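Why Does a Kitchen Towel Have Bumps?

Hi, Nathalie Després here, back with another question from the Odley mailbag! A reader in Fajardo wrote in to ask why some kitchen towels are smooth and some have little ridges all over them. I love this question, and I had to go and pet every towel I own before I could answer it.

First, what is a towel made of? Lots of kitchen towels are cotton, and cotton is a plant. Each thread in a towel is a bunch of tiny plant hairs twisted together. Water loves to climb into the skinny gaps between those hairs. Grown-ups call this capillary action, but I like to call it sneaky climbing - it goes up, down and sideways, wherever there's a gap to squeeze into.

Now for the bumps. Imagine a flat piece of paper, then imagine you fold it up like a paper fan. It's the same paper, but now it has hills and valleys. A ribbed towel is a little bit like that. The hills rub against your wet plate, and the valleys give the water more places to go (and more cloth to soak into!).

A ribbed white cloth in a kitchen with light wood cabinets, hanging in the first, second and fourth pictures and crumpled in the third:
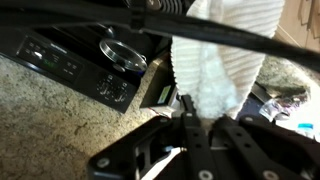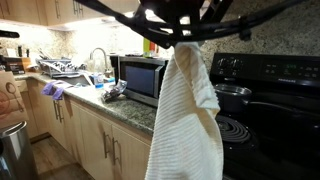
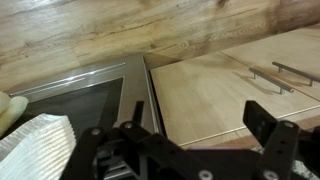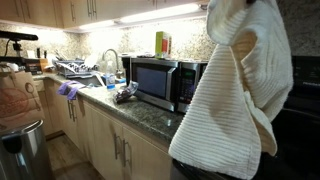
Try It: The Towel Race

You'll need one smooth cloth, one ribbed cloth, two cups and some water. Ask a grown-up if you can use the counter.

1. Pour the same amount of water into each cup. I used 38 milliliters, which is just a few spoonfuls.

2. Dip one corner of each cloth into its own cup, both at the same moment. Let the rest hang over the side.

3. Watch the wet part creep up. Which one is winning?

My friend Eduardo Manalo did this with his class and they got so loud the teacher next door came to look. Half of them had bet on the smooth one! Your cloths might not act like theirs, so write down what you see.

Where Does the Water Go After That?

Hang your wet towel up and come back after lunch. It'll feel drier, and there's no puddle on the floor. The water has floated off into the air in bits much too small to see. That's evaporation. A towel hanging open dries faster than one in a heap, because air can get at more of it. So please don't leave yours in a ball by the sink - it'll start to smell like old socks, and then it has to go in the wash.

Next time: why do rubber gloves squeak?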